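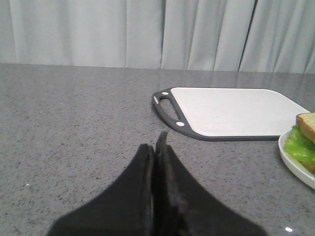 4 min read

I'm looking for sandwich people. If you can spread something to the corners of a slice of bread and you don't mind doing it again and again while we chat, please keep reading, because I have work for you!

I'm Orysia Pylypenko, and I run the lunch side of Lornby, a small kitchen in Hullstead. We make packed lunches for offices, two schools and a hiking club that is somehow always hungry. On a normal day we send out 300 sandwiches. In August, when the summer camps are on, it goes up to 1000, and I'd love to have a real team in place well before then (last August I was dreaming about lettuce).

So what is the job? You come in early, you wash your hands, you tie your hair back and you take a spot at the counter. Everybody gets their own board. You lay out the bottom slices, spread them, fill them, put the tops on, and move each sandwich over to its plate or box. Then you wipe down and start the next batch. I know that sounds simple, and most of it is, but I do care how it's done. I want the spread to reach the crust. I want the tomato patted dry. I want the top slice to match the bottom one, so that a sandwich made from the wide middle of the loaf doesn't end up wearing the skinny end piece like a hat.

We use a lot of whole-grain bread, and it's worth talking about because it behaves differently from the soft white kind. It tears if you push cold butter into it, so the butter comes out of the fridge before we do anything else. And I like the top slice put on gently, one edge first, then let down over the filling. If you drop it flat from above, everything scoots out the far side and you're back to square one.
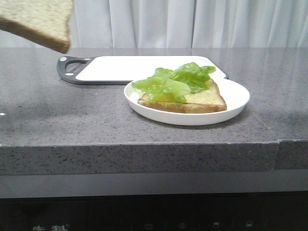 You also get your pick of sandwich to start on, and I'd suggest cheese and cucumber. It forgives you nearly anything. Egg salad is where people come unstuck, and we don't put anyone on egg salad until they've had a couple of weeks with us. The big seller is one we call the Mollell - roast chicken, mango pickle, a bit of crunchy cabbage - and the recipe isn't written down properly anywhere, so you'll have to learn it from whoever is standing next to you. Sorry! I keep meaning to type it up.

A few things I should say about the counter itself, as you'd be spending your mornings there. It's speckled gray stone, and I love it, but it hides crumbs like you wouldn't believe. You wipe it, you think it's done, you run your palm over it and there they are. So we wipe twice, and the second time you bend down and look along the surface toward the curtain. Please don't cut directly on the stone. Boards only, even for one quick slice, even if you're late. The boards go through a proper wash between fillings and they stand up to dry, never stacked.

Who would suit this? I'm not asking for kitchen experience. I've had great people who came from shoe stores and parking offices, and one who had just finished raising four kids and said our lunch rush was restful. You do need to be okay with early starts, with standing, and with handling fish, eggs, nuts and dairy. If you have an allergy, tell me and we'll see what we can work out, but I can't promise a nut-free corner at the moment. A food handler card is handy. If you don't have one, I'll pay for the class.

Pay is 13 dollars an hour while you're learning, which is your first 28 days, and then it goes up - we'll talk about the amount when we meet, as it depends on your shifts. You get lunch, obviously. You also get to take home the ends of the loaves, and people get weirdly competitive about those. Shifts run from early morning until the last boxes leave with Majali, the delivery outfit that picks up for us, and you're free by lunchtime after that.

I have room for a few regulars and a few more who'd like to be on the list for busy weeks. Come in for a paid trial morning first, so we can both see how it feels. I asked the crew what I should put in this ad, and I'm passing on the one answer I got in full.

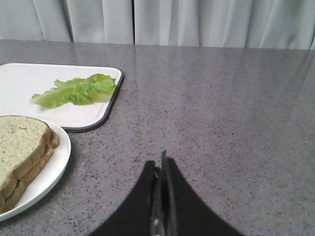

Anouk De Graaf: Tell them it's fine to be slow. I was terribly slow my first week and Orysia just kept moving the easy orders over to my side. Tell them to wear shoes they can stand in, too, and that the radio is up for a vote every morning. And please say something about the knives, because people bring their own and then they go missing in the wash.

Okay, so, knives: leave yours at home, we have plenty.

To apply, send me a short note with your name, the mornings you can work, and what you'd put in your own sandwich. No resume needed. You can also drop the note off at the side door in Hullstead any morning before the boxes go out. Knock loudly, the mixer is right behind it.

Orysia
Posted Feb 23, 2020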